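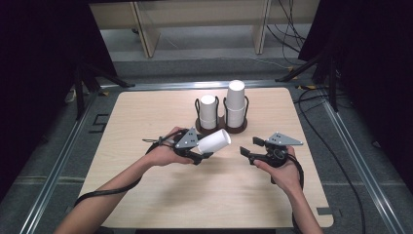 Matěj Štefanec would like to know where the cups go. He has put the question to Vulunance twice in writing and once in person, he told Tuesday's public meeting in Gretari, and each time he was thanked for his interest and sent a leaflet.

It is a fair question. Vulunance is the paper cup recycling scheme that has been running in the town centre since August, paid for partly by the council and partly by Zovulero, the company that supplies the collection tubes. The scheme's first results were published this week under the headline "Gretari Gets It", and they are being treated in some quarters as a triumph. The council wants to extend it to the bus station and both secondary schools, with a decision due on Fri 16 October.

The headline figure is 942 kilograms collected. That sounds like a lot of paper cups, and it would be if it were all paper cups. Page four of the report says the weight was taken "at the point of emptying", with lids, sleeves, leftover drink and anything else people had pushed into the tubes. A later table, in smaller type, gives the weight passed on for reprocessing as 397 kilograms. There is no figure for how much of that was turned into anything.

Asked about the gap, Zovulero said in a statement that "some loss at the sorting stage is normal for a young scheme" and that the public was "still learning what goes where". It did not say where the rest had gone. The council's waste team, asked the same thing, referred us to Zovulero.

Paper cups are harder to recycle than they look. Most have a thin plastic lining to stop them going soggy, and an ordinary paper mill generally doesn't want them. They need to be kept apart and sent somewhere with the right equipment. Gretari has no such place. The report says the cups are taken to "a specialist partner", and the partner is not named. Nor is the distance, though the report does include a paragraph on carbon savings that seems to assume the lorry uses no fuel.

Then there is the survey. According to the report, 522 people were asked whether they supported the scheme and nearly all of them did. The question they were asked, printed at the back, was: "Would you like to see fewer paper cups thrown away in Gretari?" It is difficult to imagine who would say no. They were not asked whether they used the tubes, or whether they knew the council was paying towards them. 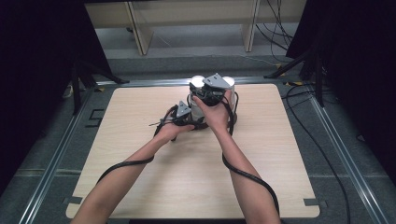

Two hands over a pale wooden tabletop.

Traders seem to be divided. Gajdoš, the bakery on the market square, agreed to have a tube by its door and has since asked for it to be moved. The shop says it fills up by mid-morning on market days and is not emptied until the evening, and that staff have ended up bagging the overflow themselves and putting it in the general waste. Whether those bags were counted in the collected weight is not clear from the report.

Other businesses nearby are happier. A couple said the tubes had cut down on litter outside, and the square does look tidier than it did in the spring. But the council also added an extra street cleaning round over the same period, and the report does not try to separate the two.

There was some talk at the meeting of a different approach, with cafes knocking money off for customers who bring their own cup. Several already do it, by a few pence. The report gives this a single sentence, saying reusable cups are "outside the scope of the scheme". Since Zovulero is paid by the number of tubes it installs, that may be so.

Councillors backing the extension said it would be a mistake to judge the idea on its first couple of months, and that any cup kept out of landfill was worth having. They may be right. The trouble is that the report doesn't show how many have been. It would not take much to find out - weigh what leaves the sorting shed, name the place it goes to, and print what that place says it made from it.

The council said it would ask Zovulero for "further detail" before the vote. It would not say whether the detail would be made public. The full report can be read at the library and at the council offices, and written comments will be accepted until the day before the decision.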